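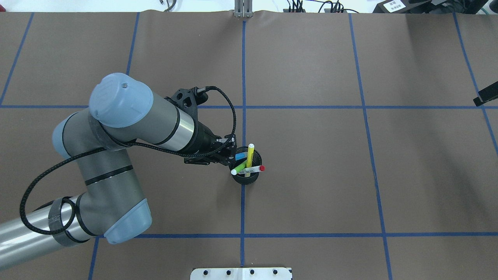 ## What should a second arm cell really cost us?

**datby_bench:** We've got two arms over one table and it's budget season. I want a second setup like it by September. Tatum quoted me 2,000 for grippers and cabling alone, which felt steep. The table side is cheap – brown paper, blue tape, a cup of markers.

**ngubane77:** Steep?? I'd pay it! I bought cheap cables once and lost a whole month to them. Put your money in the wrist end and skimp on furniture.

**datby_bench:** Fair, but look how little is on our table.

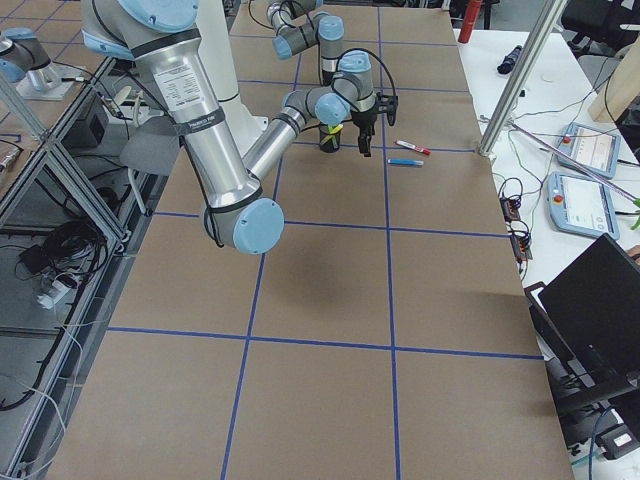

*Markers, a cup and plenty of tape grid.*

**kraftpaper:** I disagree with ngubane. Brellard sold me cables at 30 each and they've been fine. What got me was floor space. Measure the side table too, those pendants and all the wiring need somewhere to live.

**ngubane77:** Okay, 30 is good. Did that include strain relief?

**kraftpaper:** Nope, clips were 95 for the pack (ouch).

**datby_bench:** Noted, adding a line for clips and one for a bigger desk. I'm also leaning toward two arms per table again,

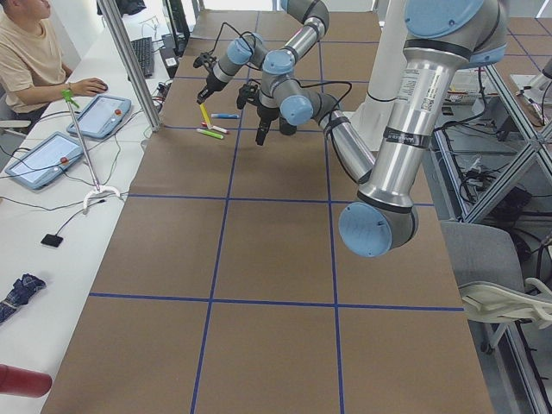

and yes, I know that doubles the gripper bill. I'd still take that over two half-used tables. Tape and paper get 100 and I'm not budging on it.

**ngubane77:** Get spare fingers in the same order, then.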